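Keeping paper flat, dry and where you can find it

It has been raining here since the end of January and everything made of paper in this house has gone slightly wavy. The recipe cards have curled, the wrapping paper has slumped in its corner like a tired umbrella, and the good writing paper I was given at Christmas feels like a lettuce leaf. So while I was at it I thought I'd write down all the things I do to look after paper at home, some of them learned from my grandmother and a good many learned by ruining something first.

Where to keep it

The short version is: somewhere you would be happy to sit in a cardigan. Lofts bake in summer and freeze in winter, garages are damp, and the cupboard that backs on to the bathroom is the worst place of all (I kept our old letters in there for years and I still wince). A bedroom drawer or the bottom of a wardrobe on an inside wall does very nicely. Leave a finger's width between the box and the back of the cupboard so the air can get round, and lift anything on the floor up on a couple of slats of wood.

If the drawer smells musty when you open it, empty it completely and leave it out of the chest for a day or two. A saucer of bicarbonate of soda in the empty drawer helps with the smell, but do take it out before the paper goes back in. I tipped one over a pile of birthday cards and was finding white powder in envelopes until Easter!

Boxes, folders and the great wrapping paper question

I like a flat box for anything I want to stay flat, and I label the short end, as that's the end that faces me when it's on the shelf. Mine are Zunley document boxes, bought as a stack when the stationer in town was closing down, and the lids are deep enough that they don't slide off when you pull one out from the middle. Shoe boxes are perfectly good for postcards and photographs you're not too precious about. For anything you'd cry over, look for a box and tissue marked acid-free.

Rolls of wrapping paper should lie down if they possibly can. Ours live under the spare bed in a long shallow box, and the ends don't get bashed any more. If you have to stand them up, put them in something tall and snug, and slip an old cardboard tube (slit down its length) round each roll to stop it unwinding. Rubber bands leave a dent and then perish and stick, so I gave those up.

Offcuts are my weakness. I keep any piece bigger than a postcard, folded once at most, in an old pillowcase on a hanger. When it won't hang straight any longer, it's time for a clear-out.

Getting the curl out

Paper that has been rolled up for a long time wants coaxing. Don't roll it hard the other way, tempting as it is, for you'll put creases in that will never leave. Lay it curl side down on a clean tea towel, put another clean cloth over the top, then a board, then your heaviest books, and go and do something else. A day is enough for a sheet of wrapping paper. A print or a poster may want the best part of a week, and really thick card longer still.

If you're in a hurry, a cool iron will do it, with no steam at all and a cotton pillowcase between the iron and the paper. Try a corner first. Keep the iron moving and never, ever do this to a photograph or anything with a shiny finish. Glitter is also a bad idea, as my ironing board will tell you.

When something gets wet

Don't pull wet sheets apart! This is the one I would shout from the rooftops. If a pile has had tea over it, tip off what you can, blot the outside with kitchen roll and let it dry until the sheets are only just damp, then ease them apart from a corner. Put each one between two sheets of plain white blotting paper, weight it, and change the blotting paper every few hours on the first day. Avoid printed newspaper, because the ink comes off on whatever you're saving. A book can be stood on its end with the pages fanned a little, in front of a fan on its lowest setting, and never on a radiator.

Somewhere to work

For years I did all my wrapping, trimming and sticking on the carpet, on my knees, and wondered why nothing was ever square and why my back hurt. A smooth board on a table has made more difference than any clever tool. Wipe it down before you start and let it dry properly, wash your hands (and skip the hand cream until afterwards), and keep your cup of tea on a different surface altogether. I know, I know. But I've told you about the tea.

Hold patterned paper down with the flat of your hands, a little way in from the edge, and smooth from the middle outwards. If the sheet keeps wandering, a smooth pebble at each corner is kinder than sticky tape.
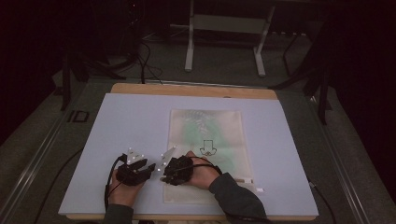
Gorkska wrote in after I first put up the bit about pebbles: I use little cotton bags filled with dry rice, sewn from old shirt cuffs, and they don't roll off on to your foot. I'd only add that you should make them in a pale cloth. I made mine in dark red the first time and one of them left a pink smudge on a sheet of cream paper that I'd been saving for a wedding present.

I've since made a set in white cotton and they are lovely things to use, much nicer than my pebbles, which have gone back to the garden. Do sew the seams twice, and keep them in a lidded tin if you've ever had mice.

A few odds and ends

Sticky labels come off paper more cleanly if you warm them for a few seconds with a hairdryer on low and peel very slowly, keeping the label folded right back on itself.

Pencil marks want a soft white rubber, brushed in one direction. Sweep the crumbs off with a dry pastry brush kept only for that job.

Greasy thumbprints can sometimes be lifted with cornflour. Heap it on, leave it overnight, brush it away and do it again if you need to. It worked on a recipe card and did nothing whatever for a library book.

Scissors that you use for paper should be used for paper and nothing else. I've tied a bit of ribbon on mine and the family have very nearly learned to respect it.

Last updated 3rd February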